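Two grippers, one arm, and what we can't say yet
Speaker notes – Rhiannon Rees

Slide 1 – title. Say hello, say Usmont, move on. Don't tell the airport story.

Slide 2 – why we ran it
In August we were told the new soft-pad fingers would "basically solve" tableware. I wanted to see that for myself. We had the old flat fingers already, the Moldovan arm was free, and Ignacio had a controller build he trusted. So we did a plain side by side. Two grippers, same arm, same table, same operator as far as we could manage it.
Ask for hands up: who has bought a gripper off a demo video? (Pause. Let them squirm. My hand goes up too.)

Slide 3 – setup
120 attempts per gripper. Objects reset by hand between attempts, which is the weak point, and Candela Collado will say so from the audience if I don't. A reset by hand drifts. By the afternoon the bowl is wherever the person resetting it finds comfortable to reach.
Wrist camera only. We had an overhead one and switched it off, as none of our customers will ever mount one.
Success means lifted clear of the table and set down where the operator meant it to go. A drop from low height is a fail. Flullora counts that as a pass in their own sheet, so our numbers and theirs should never go on one chart. I have seen them on one chart.

Slide 4 – what the operator gets
Leave this up for a while and don't talk over it. People need time to find the fingers. 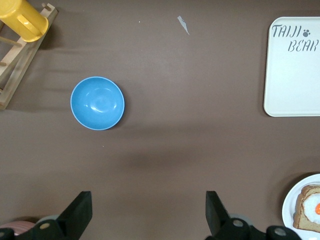

Wrist view with the flat fingers open. Bowl at upper left, cup on its side on the rack.

Points to make once they've looked:
– The fingers sit low in the view and the bowl is well ahead of them. Lining up on a round rim from here takes judgment, and the judgment is the operator's. How much of the score belongs to the gripper? I don't know.
– Look at the glare inside the bowl. Valeriano thinks it throws off the depth estimate. Could be. We didn't test it, so I'm not claiming it.
– The cup is half out of view. Anyone telling you a wrist camera is enough should have to go get that cup.
– Looks like play food. Toy toast doesn't crumble and a toy egg doesn't slide the way a real one does. Whatever we learned about the egg, we learned about a toy.

Slide 5 – results
Soft pads failed 6 times on the bowl, flat fingers 9. That's the whole headline. The sales deck calls it a one-third reduction in failures, and the arithmetic is fine. Now move the reset position a little, or give the operator a coffee, and tell me it holds.
On the plate I saw no difference I'd defend. A wide rim is easy for either one if you come in from the side.
On the cup, the soft pads felt better to both operators. "Felt better" is going on the slide in quotation marks.

Slide 6 – the controller
Keep this short, it always runs over. Halfway through, Ignacio changed the closing speed. He logged it, good for him, but it means the later soft-pad runs used a gentler close than any of the flat-finger runs. We should have stopped and started again. We had the arm for two more days and kept going. If someone asks whether that could explain the gap by itself, the answer is yes.

Slide 7 – what I'd want before spending money
Same closing speed throughout. Marked reset positions, taped down. An operator who doesn't know which fingers are on – hard to do when they're in view the entire time, so maybe mask that part of the picture. Real cups. Candela Ortuño has offered the bench at Grukonthorpe for this and I'd like to take her up on it.

Slide 8 – questions
Likely ones: price (don't know, ask purchasing), pad wear (didn't run long enough to see any), why no suction (different talk).
If it goes quiet, go back to slide 4 and ask which object they'd try first.

3 comments
2 shares

Recent items
Wrist or overhead: where should the camera go?
Closing speed and why we log it now
Notes from the Grukonthorpe bench day
Flullora scoring sheet, annotated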